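Search this site Search Enter keywords Go

Can a tidy-up service sort out a repair room?

The woman who runs the Kivent repair room has heard the pitch before. Clear the benches, label the tubs, and the work will follow. She has paid for that advice twice, she says, and is not in a hurry to pay for it again.

"They always start with the surfaces," she told me at 4 in the afternoon, when the kettle goes on and the phone gets ignored. "I don't fix surfaces. I fix things with housings and panels and screws that roll under the cupboard."

The latest offer came from Vistier, a home and workshop organising outfit that charges $400 for a session and leaves you with a binder. She read me a page of it. Every item was to have a "home", and anything without a home after 45 days was to be thrown out.

I asked what was wrong with that.

"Parts," she said. "I've held on to a cover for a year waiting for the other half. Who at Vistier decides that's rubbish?"

It is a fair question, though I wasn't convinced it excused everything I saw. Plastic bags get draped over whatever is nearest. Cables collect in corners. She does have a system, she insisted, and it goes by job: if a panel belongs to a housing, it stays on the housing until somebody closes the thing up.

"Put it in a labelled tub and you've got a lovely tub," she said. "Then you've got to remember which tub."

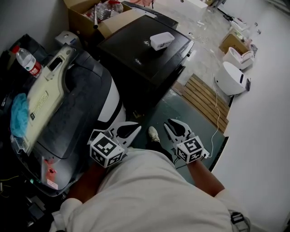
Dambrauskienė disagrees, and told me so by phone the next morning: a part left lying on its housing is one bump away from the floor, drinks have no business near open appliances, and most people who say they know where everything is have stopped looking for the things they've lost. The tubs, in that view, were never the problem. The problem was that they were filled in a single afternoon and then ignored.

I took this back to the repair room. There was a pause.

"The drinks, yes," she said. "I'll give you the drinks."

On the rest she would not budge. She had tried a pegboard from Nedance, she said, and it was fine for screwdrivers and useless for anything with an awkward shape – most of what comes through the door. She had tried trays as well. They ended up stacked, and whatever was in the bottom one might as well have been in Perth.

What she would like is more floor. The cardboard boxes could go under a bench instead of behind the work, and the big housings could lie flat. No organiser has ever offered her that, and she suspects it's because you can't put it in a binder.

I asked whether she had measured any of this, or timed a job before and after a clean-up. She hadn't. Nor, as far as she could tell, had Vistier, whose binder promises "hours back every week" without saying how many or whose.

She plans to clear one bench in January and leave the other alone, then see which she reaches for. My money is on both looking the same by February – she thinks so too, but she has already bought the hooks.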